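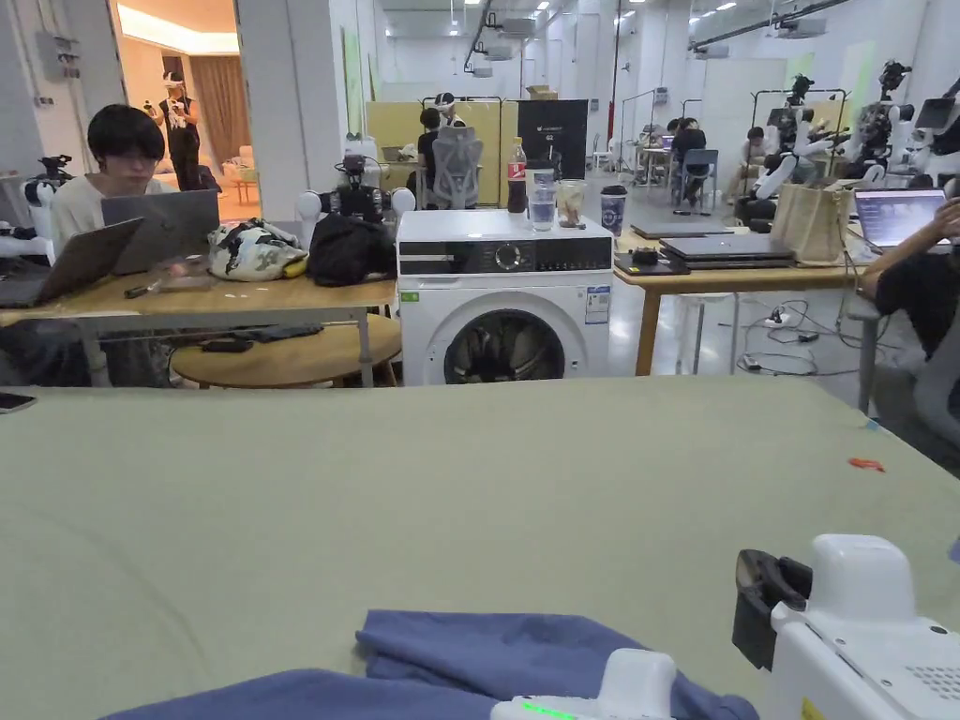
Laundry day, March

Search this diary Search

I have washed the clothes at last. I was pushing this job in front of me for many days and this morning I had only one clean shirt left, the one with the collar I do not like, so there was no more discussion possible. I put everything in the big striped bag and took the early bus.

The washing machine is in the same large room where everybody works, and I am still not used to it. At home my mother kept the machine in the bathroom behind a curtain, and washing was a private matter. In this building you carry your socks past people with laptops. They do not look up. I think it is me only who finds it strange. When I told Vy Lưu about my feelings she laughed very much, and then she said that in her first winter here she washed her things by hand in the sink for two months, from shyness. So I am already doing better than that.

I like the green table in front of the machine. It is wide and the colour is calm, like the leaf of sage, and I can lay a shirt on it completely open with the sleeves out. My own table at the flat is so small that I must fold on the bed, and the bed is soft, and on a soft thing nobody can make a straight fold. I started with the blue one. It was all in a heap, and blue cloth shows every crease. My method is the one from my aunt. First I shake it hard two times, then I put it with the front down, then I bring each side to the middle and the sleeves back along, and after this I fold from the bottom in three. She used to press with the flat of her hand at the end, like a person who closes a letter. I do this too. I do not know if it helps anything.

A note for myself, to remember next time. The round selector in the middle of the machine's panel must be turned slowly. If I turn it quickly I go past the programme I want and I lose my patience. I choose the short warm one for the colours. For the towels I take the long one, and then I go for a walk to the water and back, and I buy a coffee if the small place is open.

The top of the machine has become a shelf again. There was a bottle of Coca-Cola, and a clear plastic cup with water, and a jar with something beige inside, and a dark tumbler with its lid on. None of it is mine. I did not like to move another person's drink, so I left everything standing in its row and I worried for the whole spin. In my first week I had put my tea up there and it walked slowly to the edge by itself, and after that I was on my knees with paper towels while Iulian Sandu explained to me the physics of it. He was kind, but it was a long explanation.

What is in the jar? I was thinking of this while I paired the socks. It could be oats, or some kind of powder for drinks, or sugar of the brown sort. I would have opened it to smell but this is not polite. I will ask Vy. She knows everything that is in the kitchen cupboards and who put it there, and she has put labels on her own things, even on the salt.

I bought the new detergent this month, the Brirside, because the shop did not have the one I know. It has a smell of green apple that is too strong for me. The cap has lines inside for measuring and I cannot read them without turning to the window. I think I used too much. The towels came out a bit stiff, and when I shook them they made almost a sound. Next time I will fill only to the first line. Iulian says that half of that is enough for everybody in the world and the companies want us to pour. I believe him on this one.

Two socks are without a partner. The grey one has been alone already since the autumn and I keep it anyway. The other is from the pair my sister sent me, with the small yellow ducks, and this one I am sorry about. I looked in the drum and I put my hand around the rubber ring by the door, where coins go. I found 50 cents. No duck. Perhaps it is still in the sleeve of something. I have had this before, that I wore a sweater for a whole afternoon and found a sock at the elbow.

I wanted to write also about the table on the other side, the light wooden one, as I have promised myself to notice the rooms I am in and put them in this book. There were the laptops on it, one of them grey with somebody bent to it in a white top, and a black backpack, and a bag with a pattern in white and green which I find very pretty. I would like such a bag for the laundry. It looked a good size, and the striped one is tearing at the handle and it scratches my leg when I walk. I did not ask where it comes from. When a person is looking down at a screen I always wait for a better moment, and then I go home and the moment has not come.

There is also a round stool of wood under that table. I thought to borrow it for sitting while I folded, but to take it out from there I would need to say excuse me, so I stood. My back tells me about it tonight.

In the evening I put everything in the drawers. Shirts to the left, the warm things to the right, and the towels in the bathroom on the rail, even folded, as I have no cupboard for them. The flat smells of apple now. I opened the window for a while and then it was too cold and I closed it again. I cooked rice with an egg and the last of the green onions and ate it standing, I do not know why, the chair was free.

My sister called at nine. I did not tell her about the duck sock. She told me that the boy downstairs has got a trumpet, and that our mother wants to paint the kitchen yellow and has already bought the brushes. We spoke until my phone was almost empty.

To buy: clothes pegs, a softer sponge, thread in dark blue for the cuff of the winter coat, and a plain detergent with no fruit. Also ask Vy about the jar, and about the bag too, if I am brave. The sheets I will wash next week. I need the machine early for them, before the others come with their things, and I must not forget the pillow covers this time.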